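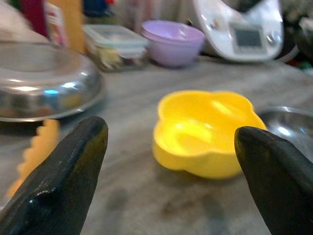
Two black gripper fingers and a yellow bowl on a kitchen counter.

How do you buy a robot arm?
Not like buying a bike! A school or a lab has to plan first. Lots of lists. Lots of sums.

Start with the job. What should the robot do? Pick up bowls? Sort lids? Write it down. One sentence is plenty.

Next, the arm. Say the one you like is the Jostden and it costs $2498. Big number. But wait – does that come with fingers? Often it dosen't. The fingers are called a gripper, and a gripper can cost extra. Put down $283 for that.

Then the small stuff. A camera, so the robot can see what's near its fingers. Cables. A strong table. Spare finger tips, becuase rubbing wears them out. Put down $803 for the lot.

Now add it up. 2498 + 283 + 803 = 3584 dollars. That's your budget, the most you plan to spend.

Things to practice on are the cheap part. Bowls, lids, food boxes, all from a normal kitchen. Shiny metal ones are good for testing – the bright spots can fool a camera.

Grown-ups ask for prices from 2 shops before they pick. Same list to both. Ask how long delivery takes too. Order in October and it might not come till after the holidays.

Try it! Pick a job at home. What would your robot need? Make a list, guess the prices, then look them up with a grown-up. Were you close?

Words to know
Budget – a plan for money
Gripper – a robot's hand
Spare – an extra one, for later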